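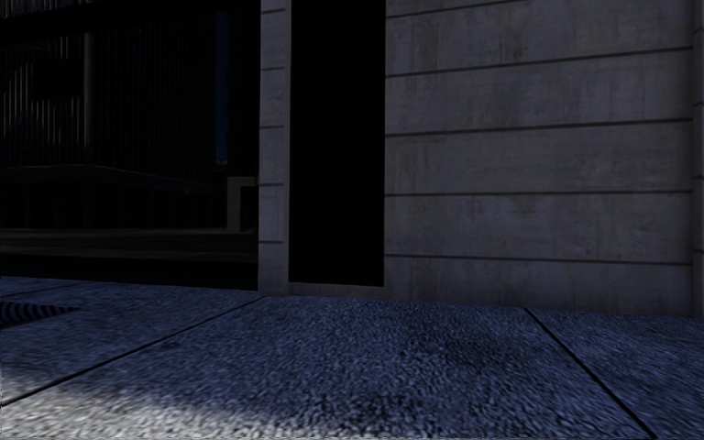

Step 6: Loading your live set into the Kioko

OK, now the fun part! I'm using the Marnel live album as my test record (two guitars, one voice, lots of talking between songs), so your track names will look different from mine.

1. Plug in the drive and hold Load until the light goes green.
2. Pick the album folder and press Load again. Mine has 14 tracks and took 3 minutes.
3. Set Gap to 0. Leave it on Auto and you get a silence chopped into the applause — awful on a live record.
4. Turn Crowd down a notch or two if the clapping drowns out the quiet songs.

Note: Victor Muli likes Crowd all the way up. Try both!

Caution: don't pull the drive while the light is blinking. I lost a whole encore that way and had to load everything again.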